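Trurkus grasp study: frequently asked questions

What does the study measure?
Whether a policy trained on rigid objects can be adapted to small soft fruit with a limited number of new demonstrations. The task is to take one strawberry out of a bowl and set it down on the table.

How much data was used?
The base policy was trained on 1,346 demonstrations from the Lemness set. A further 60 were recorded with fruit. No simulated data was added.

How is a trial started?
The arm moves to its start pose with the fingers open and clear of the bowl. The operator then gives the start command and does not touch the controls again until the trial ends.
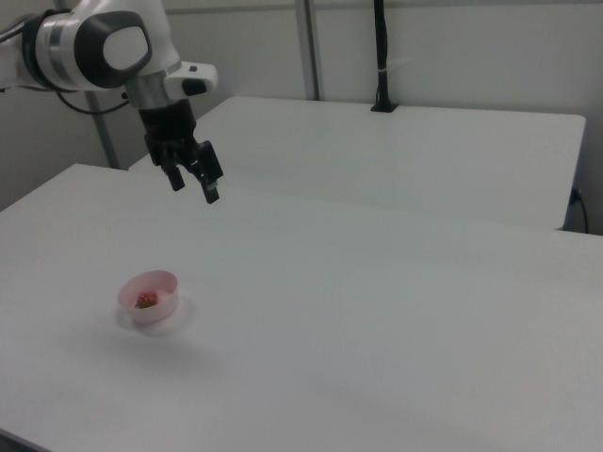 Bowl position is changed between trials according to a fixed list. The same list is used for every policy, so results can be compared trial by trial.

What counts as a success?
The fruit must leave the bowl, be released on the table and show no broken skin on inspection. A trial in which the bowl tips over is a failure, even if the fruit is placed correctly.

What were the results?
The adapted policy, Fina, succeeded in 93 per cent of trials. The base policy reached 77 per cent. Most of the remaining Fina failures were grasps closed too high, on the leaves.

Is grip force controlled directly?
No. The policy outputs finger position only. A force limit is set in the gripper driver and kept the same throughout.

Can I use the code?
Yes, for research. Requests go to Taheri, which hosts the repository. Trained weights will follow in September.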